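The Kabbaj Writing Box

Home / For writers / Boxes and cases

If you have ever finished a long poem on the back of a gas bill, and then spent the next fortnight hunting for the gas bill, you will understand why we started making this box. It is a plain thing with a sloped lid that you write on, and a deep well underneath for everything you have written. We have sold it from our workshop in Nimholm since the days when Tatiana Kubíček built each one in the evenings, and apart from a better hinge it has hardly changed.

The slope is set at 15 degrees, which suits most people at a kitchen table and a good many in an armchair too. Tatiana tried it steeper, and the pencils rolled off. There is a narrow ledge along the bottom edge to stop your pages sliding into your lap, and it lifts out if you find it gets in the way of your wrist (left-handed writers often tell us it does).

Inside you will find 3 compartments. The largest takes a full manuscript with room to spare, the middle one is meant for notebooks and letters, and the smallest is for pens, stamps, sharpeners and whatever else gathers around a person who writes. Kidus Lencho, who reviews novels for a living and is hard on his belongings, keeps biscuits in his. We can't recommend it, but he seems happy.

Choosing your finish

The box comes in 2 finishes, oiled and painted. The oiled one darkens as the years go by and likes to be rubbed over with a soft cloth every now and then. The painted one comes in a deep green we call Ollness, and it is the easier of the pair to live with if your writing desk is also where the family eats. 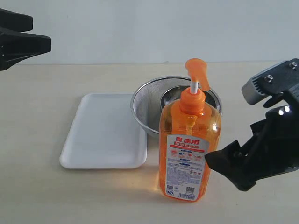 Either finish will put up with a wipe from a well-wrung cloth, though please don't leave a wet cup standing on the lid overnight. Ink is another matter – it will mark the oiled surface for good, and several of our customers say they have grown rather fond of the blots.

Lining and lettering

The lining is wool felt in grey or rust. We can also letter the lid with up to 15 characters, done by hand by Ro-un Tak, and this adds a week or so to your order. Do check your spelling before you send it!

Ordering

Boxes are made in small batches, and the next one leaves the workshop in May. To reserve yours, write to Sawsan Mansour at the order desk with your finish, lining colour and any lettering. Spare hinges and ledges are always in stock.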